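Washroom Robots and the People Who Used to Do It All
Placement report, second year, Work and Technology module
Gemma Stockdale

1. Where I was and what I was meant to be doing

Dondby cleans offices. It also cleans two colleges, a bus depot and a hotel whose guests, I was told on my first morning, are the reason cleaners drink tea so strong. I spent July there on placement, mostly with the evening crew and partly in the small upstairs office where the company is getting ready for its first cleaning robot. My question was what the robot would change for the people already doing the work. The company's question was whether I could also sort out the key cupboard. Both are covered below, the key cupboard briefly.

2. The robot, so far

The machine comes from a supplier called Irkari. It has one arm, a two-fingered gripper and a wheeled base, and it is due to start at the bus depot once the lift there has been fixed. Until then it lives in software. A program called Zudico builds pretend washrooms and lets the arm practise in them, clearing things off surfaces and putting them back, so that a real cleaner can wipe or a later version of the robot can. By the time I left it had been through 849 practice runs. Of these, 840 had been looked over by a person and marked good, bad or "ask Odukoya".

Odukoya is the site supervisor and has cleaned washrooms for longer than the software people have been able to reach the taps. He was put in charge of marking because he knew what a finished job looked like. He was given a chair for this, a proper one with arms, and says it is the biggest change automation has made to his life.

3. What the marking is like

I sat beside him for most of my afternoons. Each run is reviewed from the arm's own point of view, which takes some getting used to, like watching somebody else's driving lesson from inside the glovebox. The washrooms are not quite like ours. Dondby's sites run to wall dispensers and grey vinyl, and the program favours wooden floors and loose soap. 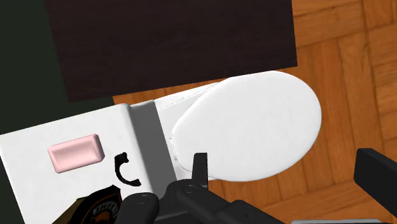 Figure 1. Simulated washroom in Zudico, seen from above. Gripper open, soap still on the tank.

Odukoya's notes on runs like this one are short. "Lid down, good" is a typical entry. "Who keeps a bottle there" is another. He pointed out early on that anything kept on a tank top will sooner or later end up in the toilet, and that a cleaner who knows this shuts the lid before touching anything else. It had not been in the written instructions because every person who had ever read them already knew it. It is in them now, as rule 5.

A good deal of my placement went this way. The robot needed things written down, and writing them down meant asking the crew, who had not been asked before and had plenty to say. The list of rules grew so long that the new starters are now given it too. One told me it was the first training she had received in three cleaning jobs, and that it was a pity it had been written for somebody else.

4. What changes for the crew

Hours first, as that was what everybody wanted to talk about. The company says no shifts will be cut this year. The crew noticed the words "this year" at the same speed I did. What has moved so far is who does what: Odukoya marks runs for part of each afternoon, so his old walk-round of the sites is shared between two others, who got the walking and no chair. They are paid 270 pounds extra between them for the whole trial, and views on this were given to me freely, though not in words I can submit.

The second change is harder to put in a table. People have begun to talk about their work as a skill. I heard a long argument in the van about the right order for clearing a shelf – heavy things first or wobbly things first – between two people who said they had never thought about it before. Both wanted it noted that they were right.

5. Limits of this report

I never saw the real arm clean anything, so I can't say whether it is any good. I spoke mainly to the evening crew, and the morning crew may feel differently. I also liked the people I was studying, and they gave me biscuits, which the methods handbook has a paragraph about.

The key cupboard is in order. The hotel's spare set is still missing.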